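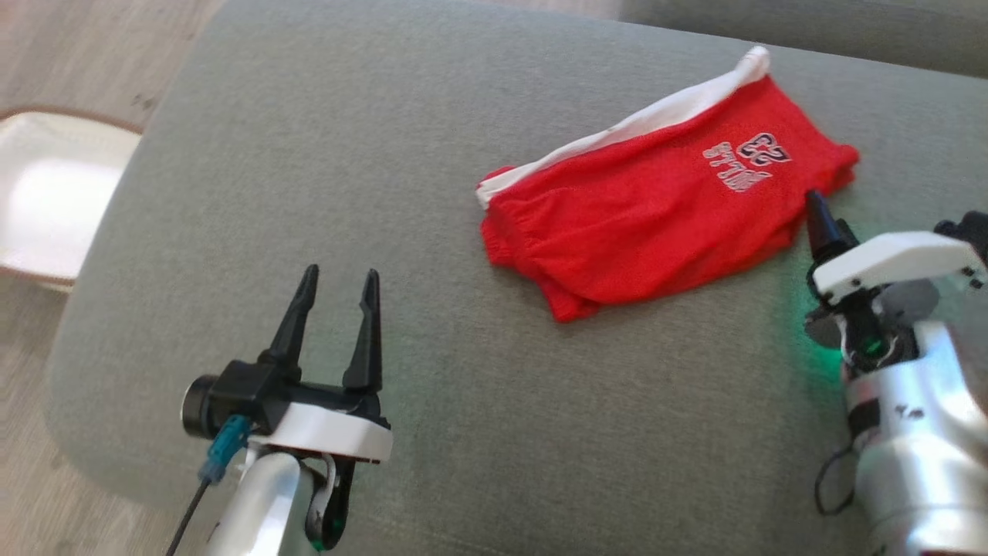 **Robot Arms & Grippers > Setup and Maintenance**

# Left gripper drops the waistband, right one holds it

Posted by Dindale

I have a two-arm cell set up over a sofa for folding clothes. Both arms carry the same gripper: two pointed black fingers, a motor on the side of the wrist and a teal connector with a thin black cable. The test items are red athletic wear, mostly shorts with a wide white waistband.

The right arm picks up the band every time. The left one closes, lifts a little and lets go. Some days it works for the first 40 folds and then starts to slip. I put new finger tips on both sides in July and the problem was there before that too. The grip force setting is the same on both arms. I homed the left gripper again with no change.

What should I check before I order a motor?
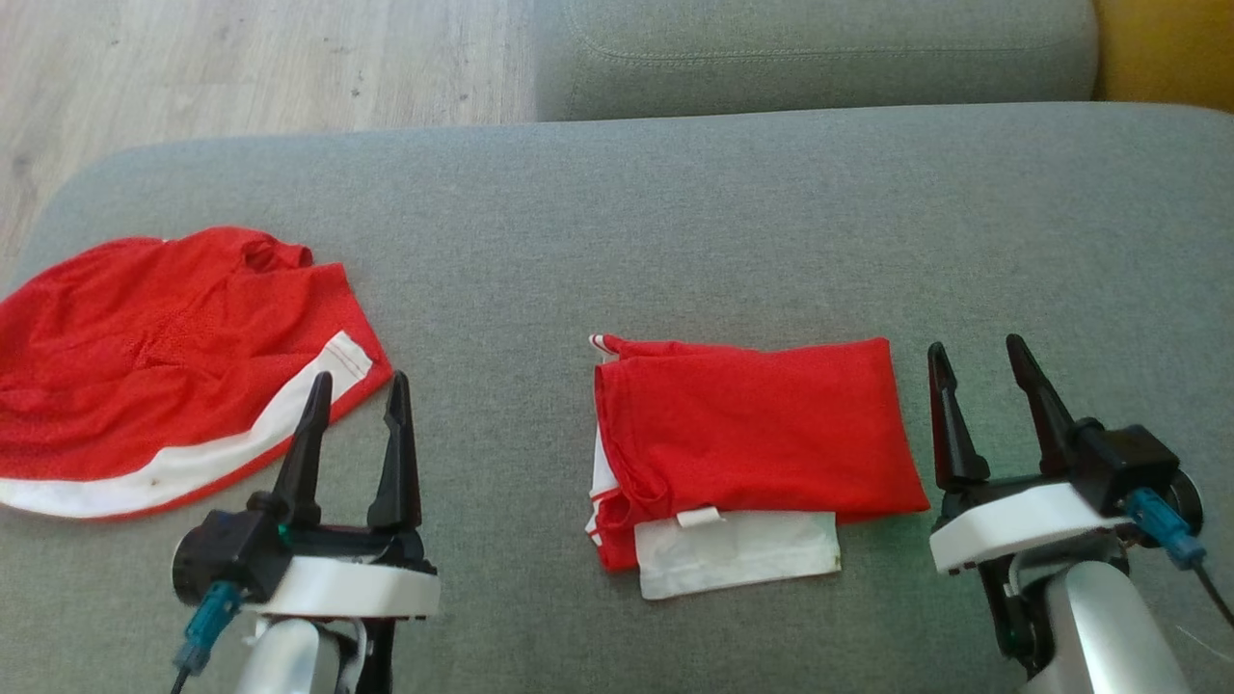

## Replies

**Minttu Eskola**

Start with the cable. Leave the motor alone for now. On my cell the cable was tied too close to the connector, and when the wrist turned all the way over it pulled the plug partly out. The gripper still moved but it lost force.

1. Power off the arm and unplug the teal connector. Look for a bent pin or a loose shell.
2. Plug it back in and leave a small loop of slack before the first tie.
3. Power on, then turn the wrist slowly through its full range with the gripper open. Watch the plug the whole way.
4. Close the gripper on a folded cloth and pull by hand. Do the same on the other arm and compare.

If both sides feel the same, look at the fingers. The screws on mine back out after a few weeks. A finger that leans even slightly will meet the other one at the tip only, and a thick band slides right out. Close them on a strip of paper and see if it is held along the full length of the tip.

Clean the tips while you are there. Lint builds up on them. I wipe mine every 90 folds.

**Bergeron**

Turn up the force. Worked for me.

**Gekside**

I would not turn it up until the cable has been checked. If the motor gets warm it may be cutting its own force to protect itself, and a higher setting makes that come sooner. Slipping after 40 good folds sounds like heat to me. Let it rest 24 minutes and try again. If it grips well after the rest, log the motor temperature on both arms and compare.

**Dindale**

Oct 21, 2018

It was a finger screw. The paper strip pulled straight out of the left gripper. I tightened both fingers, homed it again and ran 121 folds with one drop. I moved the cable tie back as well. Motor temperature is close to the same on both sides, so I'm leaving the force where it was.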